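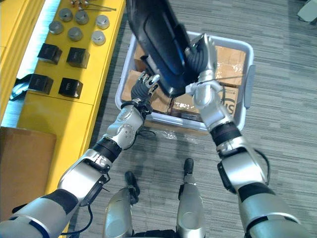
Entry 7: storage bin and yellow cabinet

The subject today is the gray bin on the striped carpet. It holds brown cardboard boxes, packed close together, and the dark molded piece comes over the top of them. For the Saragih order I want the boxes to stay in the bin and get one line each in the list. Please do not repack them by size, we tried this in August and lost a full morning. 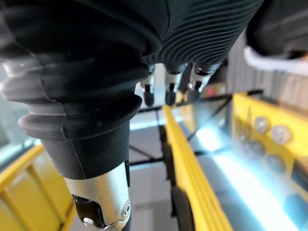 Reading time: 1 minute

Limits I wrote on the Millel sheet: 20 kg for one bin, 305 mm for the height of the stack. I am not sure the second number is still correct - to check with the supplier. The loose plastic wrap on the carpet goes to recycling.

The domed metal cylinders and the black cubes have their place on top of the yellow cabinet. Shelf code for both is 176. In the old list the cubes were under a different code, I crossed it out. 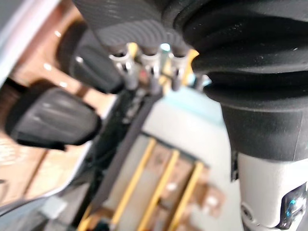 Flondadside, February 12, 2026

Still open: new labels for the bins, and a lid that closes well. Weketti has lids in two sizes - I will ask for one of each before we order more.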